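Ticket 1487 : classement du tournoi de Sestier non mis à jour
Ouvert par : Hongmei Yu, club d'ultimate Flomton
Mars 2023 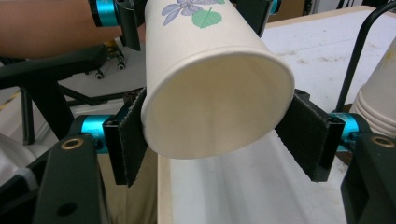

Pièce jointe 1 : gobelet en papier, motif à fleurs violettes

Problème signalé
Après la saisie du dernier match de poule, la page publique affiche toujours Flomton en quatrième position. Le score est correct dans la feuille de match, mais le tableau des demi-finales reprend l'ancien ordre. Environ 200 joueurs inscrits consultent cette page.

Vérifications
Cache vidé, même résultat. Essai sur un autre navigateur, idem. Export du classement depuis Flako : l'ordre est bon, Flomton deuxième devant Cai.

Réponse du support
Le match Flomton-Cai a été enregistré 2 fois, dont une sans score. Le calcul de la page publique s'arrête sur la fiche vide. Nous avons supprimé le doublon et relancé le calcul de la poule.

Retour du club
Classement correct. Les demi-finales affichent encore Cai à notre place.

Réponse du support
Le tableau final avait été verrouillé à la main. Déverrouillé puis régénéré. Merci de contrôler les horaires des terrains avant publication.

Retour du club
Horaires contrôlés, tableau publié.

Statut : résolu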